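급하게 올립니다. 입고분 풀렸고 재고 많지 않음. 사진은 하나뿐인데 나머지는 나중에.

# Dosgate 접이식 포장 상자 원단지 세트 (무지 / 금색 / 은색)

수제 과자, 양갱, 비누, 작은 초 담는 용도로 많이들 가져가시는 그 상자입니다. 완성품 아니고 **평판 상태로 발송**됩니다. 접는 건 직접. 풀 필요 없음, 홈에 끼우는 방식.

수입은 Mondville 쪽에서 하고 저희는 소분해서 팝니다. 그래서 겉봉투에 Mondville 스티커 붙어 있어도 놀라지 마세요. 같은 물건 맞아요.

## 기본 사양

| 항목 | 내용 |
|---|---|
| 모양 | 사각, 육각, 팔각 |
| 높이 | 낮은형 / 높은형 |
| 구성 | 몸통만, 또는 몸통+뚜껑 |
| 색 | 무지(크라프트), 금색, 은색 |
| 묶음 | 11장, 22장 |
| 접착 | 필요 없음 (높은형은 바닥에 양면테이프 권장) |
| 안쪽 코팅 | 없음 |
| 원단지 무게 | 479 g/㎡ |

무게 숫자 물어보시는 분 많아서 적어둡니다. 두꺼운 편이에요. 예전 거 쓰시던 분들은 접을 때 손끝이 좀 아프다고 하심. 대신 벽이 안 휘어요. 양갱처럼 무거운거 담아도 옆구리 안 벌어집니다.

## 뭐가 바뀌었나

작년 9월 입고분이랑 다른 점만.

- 접는 선이 깊어짐. 전에는 자 대고 눌러야 했는데 이제 손으로 그냥 접힙니다
- 팔각 낮은형 추가
- 은색 톤이 조금 어두워졌음. 예전 은색이랑 섞어 쓰면 티 납니다. 섞지 마세요
- 뚜껑 홈 위치 조정. **구형 뚜껑은 신형 몸통에 안 맞아요.** 이거 모르고 뚜껑만 추가 주문하시는 분들 꼭 계심

구형 뚜껑 필요하시면 문의란에 남겨주세요. 창고 한쪽에 조금 남아 있습니다. 색은 랜덤.

## 접는 순서

설명서 동봉하는데 노르웨이어랑 영어만 있어요. 원래 도안이 Kjell Haugen이라는 분 작업이고 설명서도 그분 그림 그대로입니다. 한글판은 준비중이니 일단 이걸로.

1. 코팅 없는 면이 안쪽. 금색, 은색은 광택 더 센 쪽이 바깥입니다
2. 접는 선 전부 한 번씩 미리 꺾어주세요. 끝까지 다 꺾고 다시 펴기
3. 바닥부터. 옆벽 세우고 귀를 옆 홈에 끼움
4. 마지막 귀가 제일 빡빡해요. 억지로 밀지 말고 반대편 벽을 살짝 눌러주면 들어갑니다
5. 윗단 안으로 말아 넣기 (높은형만)
6. 뚜껑은 몸통보다 나중에. 먼저 접어두면 쌓아둘 때 눌려요

팔각은 처음에 좀 헷갈립니다. 첫 장은 버린다 생각하고 크라프트로 연습하시는 걸 추천. 금색으로 연습하면 아까움. 접힌 자리 한번 잘못 나면 흰 줄 생기고 그건 안 없어져요.

## 식품 담을 때

제일 많이 오는 질문이라 따로 뺐습니다.

안쪽 코팅이 없어서 **기름기 있는 건 바로 담으시면 안 돼요.** 버터쿠키 그냥 넣으면 하루 지나서 바닥에 얼룩 올라옵니다. 유산지 한 장 깔거나 개별포장 후에 담으세요. 유산지는 Detanari 롤 제품 같이 팔고 있는데 꼭 그거 아니어도 됩니다. 집에 있는거 쓰세요.

- 양갱, 젤리: 개별포장 필수
- 마카롱: 종이컵(베이킹용) 받치면 괜찮음
- 머랭: 그냥 담아도 되는데 습기 조심
- 초콜릿: 여름엔 비추. 상자 문제가 아니라 배송 문제
- 약과: 절대 바로 담지 마세요. 기름+조청이라 답 없음

비누는 완전히 건조된 것만. 덜 마른 비누 담았다가 상자 물러졌다고 반품 요청하신 분 계신데 그건 반품 안 됩니다. 죄송.

## 칸막이

별매입니다. 사각용, 육각용만 있고 팔각용은 아직. Vogler 쪽에 금형 맡겨놨는데 답이 늦네요. 나오면 공지할게요. 그 전까지는 두꺼운 도화지 잘라서 십자로 끼워 쓰시는 분들 많습니다. 높이는 상자벽보다 살짝 낮게 자르세요. 같은 높이로 자르면 뚜껑이 뜸.

## 색상 참고

금색은 모니터마다 다르게 보여요. 누런 금색 아니고 노란기 강한 것도 아니고, 말로 하기 어렵네. 조명에 따라 많이 달라집니다. 크라프트는 로트마다 색 차이 조금씩 있음. 한 행사에 쓰실 거면 한번에 주문하세요. 나눠서 주문하시고 색 다르다고 하시면 저희도 방법이 없어요.

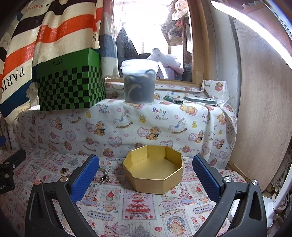

팔각 낮은형은 뚜껑 없이 몸통만 주문하시는 비율이 높습니다. 진열용, 시식용, 책상 위 잡동사니 정리용 등등. 투명 봉투에 통째로 넣고 리본 묶는 분들도 많고요. 금색은 안쪽이 바깥보다 조금 연하게 보이는데 불량 아닙니다, 문의하지 않으셔도 돼요. 그리고 금색 바깥면에 글씨 쓰시려면 펜 먼저 테스트해보세요. 연필이나 연한 펜으로 쓰면 옆면 손글씨가 희미해서 잘 안 읽혀요. 유성펜 굵은 걸로, 되도록 접기 전에 평평할 때 쓰세요. 딸기랑 케이크 그려진 분홍 크리스마스 천 같은 화려한 바닥에 놓아도 금색은 안 묻힙니다. 연말 플리마켓 테이블보 고민하시는 분들 참고. 은색은 무늬 많은 천 위에선 좀 약해요.

## 주문 / 배송

- 평일 오전 주문은 당일 출고. 오후는 다음날
- 묶음 2개부터 종이상자 포장, 한 묶음은 대봉투에 넣고 판지 덧댑니다
- 봉투 포장도 꺾임 거의 없는데 걱정되시면 요청사항에 "상자포장" 적어주세요. 추가금 없음
- 도서산간 추가 배송비 있어요. 결제창에서 자동으로 붙음
- 색상 섞어서 한 묶음 안 됩니다. 많이 물어보시는데 소분 단위가 그래요
- 세금계산서는 주문서 비고란에 사업자번호 같이

## 교환, 반품

접은 뒤에는 안 됩니다. 받자마자 펼쳐보시고 접는 선 어긋난 거, 모서리 찍힌 거 있으면 접기 전에 사진 보내주세요. 그 장수만큼 새로 보내드려요. 전체 회수는 안 합니다.

단순변심은 비닐 안 뜯은 상태만. 왕복 배송비 부담하셔야 하고요.

## 대량 문의

행사, 카페 납품, 로고 인쇄는 Amanuel Belay 담당. 문의 남기실 때 수량, 모양, 높이, 날짜 네 가지는 꼭 적어주세요. "견적요" 세 글자만 남기시면 저희가 되물어야 해서 늦어집니다. 로고는 먹 1도만 됩니다. 금박은 크라프트에만 가능하고 금색 위에 금박 안 돼요. 은색 위 금박도 안 됨.

인쇄 시안은 ai 파일이나 고해상도 pdf. 한글파일에 붙여넣은 그림은 못 씁니다. 서체는 깨지지 않게 아웃라인 처리해서 주세요. 수정은 한 번까지 무료.

## 보관

평판 상태로 눕혀서. 세워두면 휘어요. 햇빛 드는 데 두면 크라프트 색 빠지고 금색은 괜찮은데 그래도 피하세요. 장마철엔 비닐 뜯은 거 지퍼백에 다시 넣어두시구요.

## 품절 / 재입고

육각 높은형 은색 품절. 사각 낮은형 금색 얼마 안 남음. 나머지는 여유 있어요. 재입고 알림 신청하시면 문자 갑니다. 다음 입고 날짜는 Mondville에서 확정 주면 여기 맨 아래에 적을게요.

마지막 수정: 2021년 1월 11일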